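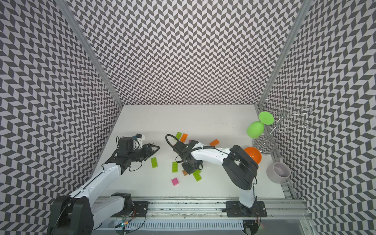

**hallway_regret** wrote:

Right, wallpaper question, and I'd like opinions from people who have lived with a strong pattern for longer than a weekend. We have a downstairs loo and a narrow hall, both the colour of cold porridge, and my other half has fallen for a geometric paper from Werka. I said fine, one wall. I've now been told that one wall is "what people do when they're scared". The look being proposed is zigzags on three sides, dark grey on a pale lavender-white, everything rushing towards the middle like you're being posted down a tube. I can't decide if it's smart or if guests will come out of the loo holding on to the door frame. Hall is 449 cm long, if that helps. Does anyone have chevrons on more than one wall and still like them?

---

**pastetable** wrote:

Had them on all four walls of a box room. Liked them for a fortnight. Then I had flu in there.

Serious answer: a small room takes it better than a big one. You're in the loo for a few minutes at a time, unless you read in there. A hall is worse than people expect, as you walk down it forty times a day with the pattern sliding past the corner of your eye.

---

**Mrs_Skirting** wrote:

Disagree with the above. Halls are the best place for it. You never sit down in a hall. It's the living room where a busy paper gets you, usually halfway through a film.

What matters is contrast. Black and white jumps about. Dark grey and lavender-white is a good deal calmer, and once there's a mirror and some coats up you'll stop noticing. I've had a herringbone thing up for years and the only person who mentions it is the meter reader.

---

**plumb_bob_68** wrote:

Nobody's asked about the corners, so I will. How square is your house?

Chevron is the least forgiving paper you can buy. Stripes will show you a wonky wall. Chevron will show you a wonky wall and then point at it. When the zigzag turns a corner the points have to meet at the same height, and if the wall leans even slightly they'll meet at the ceiling and be a thumb's width out at the skirting. You either hang each wall from its own plumb line and accept a mismatch in the corner, or you match the corner and watch the rest drift downhill.

In an old house I'd do one wall. Call it scared if you like.

---

**hallway_regret** wrote:

The house is from a period when I think they built by shouting. There isn't a right angle in it. A marble put down by the front door ends up in the kitchen.

So the corners are out, you reckon? What about a strip of trim down each one to hide the join?

---

**plumb_bob_68** wrote:

Trim works, and it's an old trick. Slim metal angle looks tidier than wood with a modern pattern. Paint the wall behind it a dark grey first so that if there's a sliver of gap you see grey and not porridge. Hang both sides slightly short of the corner, let it dry overnight, then stick the trim over the top. You still want the points at the same height at eye level, as that's where everybody looks. Let the error go to the floor.

---

**Mrs_Skirting** wrote:

Metal trim in a hall? It'll look like a lift.

---

**plumb_bob_68** wrote:

Some lifts are very nice.

---

**thriftybrush** wrote:

Can I put in a word about quantity before you order. The pattern repeat on these is often big and the waste is dreadful. I worked mine out by area, felt clever, and ran out with a strip and a half to go. The shop had a different batch by then and the grey was a different grey. It's behind the fridge now, where only I know about it, and I think about it most days.

Ask for the repeat and the match type. If it's a drop match, add 15 per cent and then one more roll on top. You can send back an unopened one.

---

**semi_gloss_sam** wrote:

Is the Werka one paste-the-wall or paste-the-paper? I did a Flasico geometric in the spare room which was paste-the-wall and it went up like a dream. You could slide it about for ages. The Urkimik one I did before that was the old sort, and every strip stretched by its own private amount while it soaked. With flowers you'd get away with it. With zigzags I could have cried, and on the Saturday I did.

---

**hallway_regret** wrote:

Paste-the-wall, says the website. Also says "easy match", which I'm reading the way I read "cosy" on an estate agent's listing.

Repeat is 68 cm. Is that bad?

---

**thriftybrush** wrote:

It's not good. Buy the extra roll.

---

**pastetable** wrote:

Here's what I'd do if you can't agree at home. Order one roll. Don't paste anything. Tape lengths of it up with low-tack tape in the loo, three walls, floor to as high as you can reach, and leave it for a week. Use it first thing in the morning and last thing at night. One of you will give in by the fourth day and you'll have your answer for the price of a roll.

---

**Mrs_Skirting** wrote:

Or it'll fall on somebody.

---

**pastetable** wrote:

That would also be an answer.

---

**ceilingrose** wrote:

Nobody has said lighting. Our hall has one bare-ish bulb in the middle and the pattern at either end looked completely different from the bit beneath it. Grey went brown. We changed to a Semwal daylight bulb and then it looked like a dentist's. The third bulb was all right. Keep the ceiling and woodwork plain white, whatever you do. I painted our skirting to match the dark zigzag and the walls seemed to go on into the floor. My mother wouldn't use the stairs.

---

**hallway_regret** wrote:

Thanks all. I've read the thread out at dinner, with voices. Current position: three walls in the loo, white ceiling, trim in the corners — metal, sorry Mrs_Skirting — and the hall gets painted. We've agreed to talk about the hall again in July. One roll ordered for the taping-up test. Delivery is free over 500 quid, so I paid for delivery.

---

**Mrs_Skirting** wrote:

Painted what colour, though?

---

**hallway_regret** wrote:

A sort of porridge.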